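Hosting Wrestling Night Without Wrecking the Living Room

Jolanta Baran

The pay-per-view starts at seven and ends whenever the main event feels it has been delayed enough. I have been having people over for these shows since October, and I have the carpet stains to prove it. A few tips, in the order I learned them.

Move the coffee table before anyone arrives. Grown adults with mortgages will see a clear edge and a couch cushion and begin to have ideas. Push it against the wall and put the food on it, where it becomes a buffet and stops being a prop. Lamps go in the bedroom.

Folding chairs are for sitting. I say this every month. Mine have rubber caps on the feet, and I check them on the afternoon of the show, as a bare metal leg will chew a half-moon into a wood floor during one exciting tag match. A bag of caps costs less than a pizza.

Serve things that survive being forgotten. A six-man match can run 30 minutes, and nacho cheese sets up like grout in ten. Chili in a slow cooker on warm will outlast any feud. Keep the lid on during entrances — people wave their arms.
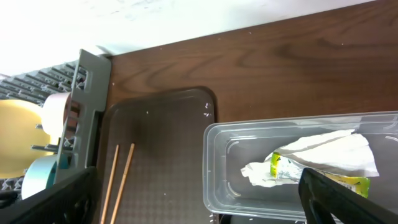 Salsa on the rug is a matter of when. Scrape it up with a spoon, working from the outside in, then blot with cold water and a drop of dish soap. Don't rub. My friends all rub, with great feeling, and push the tomato down into the backing where it can retire. Blot again with plain water, lay a folded towel over the spot and stand something heavy on it until morning.

For foam fingers and homemade signs, use painter's tape on the walls and take it down the same night. I left a poster up for a full title reign once and it brought a strip of paint with it. The reign wasn't even good.

Test the stream an hour early. Log in, play something, find the remote, change the batteries in the remote. If you start at 6:58 you will meet a password reset screen in front of a room full of people chanting at you.

Replica belts get passed around, and hands at these parties are mostly buffalo sauce. Wipe the plates with a barely damp cloth and dry them right away. Keep water off the leather strap and hang it flat, or it will curl like bacon. Mine has curled. I still wear it to take out the trash on Friday.

Related tips
Getting Hot Sauce Out of a White T-Shirt
Quieting a Squeaky Recliner
How to Store Posters So They Stay Flat
Slow Cooker Chili for a Crowd

Contact | Copyright Fundness | Back to top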